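To: members-announce
Subject: Re: Transfer of the members' bulletin to Ivutico
Date: 4th July

Dear members,

The office has received the following enquiry from the Pollmont branch, and we are replying to the whole list as several branches have raised similar points.

> We understand that the bulletin will no longer be sent from the
> Stundach office. Our branch has 385 addresses on its own list, 40 of
> which were returned as undeliverable in March. Should we correct
> these before the transfer, or will it be done centrally? We would
> also like to know whether we may keep our own heading.

Branches are asked to correct their own records. The central list holds 2589 addresses, and the office is not in a position to check each of them against branch papers. Any address returned more than once should be removed, and the member contacted by post where a postal address is held.

Corrected lists should be sent as a plain spreadsheet with one address per row. Please do not include telephone numbers or dates of birth, which are not required for this purpose.

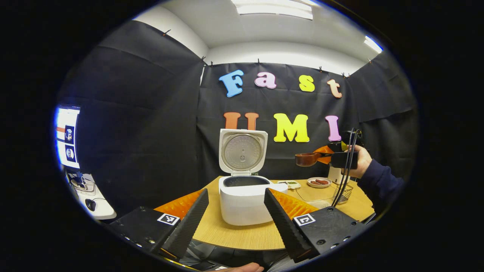 Members who have not confirmed that they wish to receive the bulletin will be sent one request to do so. At present 1313 members have confirmed. Those who do not reply will be taken off the mailing, but their membership will not be affected and they will continue to receive formal notices by post.

As regards headings, each branch may keep its own name and a short introduction of up to 40 words at the top of the bulletin. The colours and typeface will be the same for all branches. The Østergaard branch has been using the new layout since March, and copies of its past issues can be had from the office on request.

Replies to the bulletin will go to the branch secretary's address and not to Ivutico. Secretaries whose address has changed should inform us when returning their lists.

Yours faithfully,

The Membership Office
Stundach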